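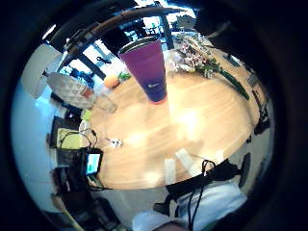 Taner Akyol asked after the dry run whether vase life is a number anyone outside the trade should trust, and wanted that answered before the first chart. So the order has changed. Definition first, then the storage trial.

Slide 1. Title. Leave it up while people sit down. Give the running time and say questions go at the end.

Slide 2. What vase life means. Days from the stem entering water to the point where a customer would throw it out. The end point is a judgment. Growers, wholesalers and stores each draw the line in a different place, and a difference of a day between two reports may be only that. State our rule: a stem is finished when half its open blooms are wilted, browned or dropped. Pause here. Most of the arguments last year came from this slide.

Slide 3. Why stems fail. Water leaves through the leaves and petals faster than it comes up the stem. Air enters at the cut. Bacteria in the bucket block the same vessels. Ethylene speeds up petal drop in sensitive types. Keep this under 2 minutes. Skip the diagram of the vessel walls unless somebody asks.

Slide 4. The trial. Two stores, Rosora and Gutdale, same supplier, same truck. Rosora recut every stem and changed the buckets daily. Gutdale changed buckets when they looked cloudy. Both ran their coolers at the same setpoint. Say plainly that staff at both sites knew which method they were using.

Slide 5. Results. 73 bunches scored in all. Median vase life was 6 days at Rosora and 5 at Gutdale. Do not call this large. The spread within each store was wider than the gap between them. Point to the left tail, where the early failures sit. Nearly all of those came from one February delivery that waited on the dock.

Slide 6. Dock time. This is the slide to slow down on. The Ciseder loggers recorded air temperature inside the boxes, so they lag and understate what the outer stems went through. Read the axis labels out loud; the left one is in Fahrenheit and the printed handout has Celsius. (Fix handout.)

Slide 7. Costs. Labor for daily bucket changes, from the Magagula timesheets. No figure for water. If asked, say it was not metered.

Slide 8. What to change on Monday. Write the arrival time on each box. Recut before the stems go into the cooler. Wash buckets with detergent, then rinse. Flower food at label strength, measured with a scoop.

Backup slides: scoring sheet, logger placement, list of excluded bunches with the reason for each. Clicker is in the side pocket of the laptop bag.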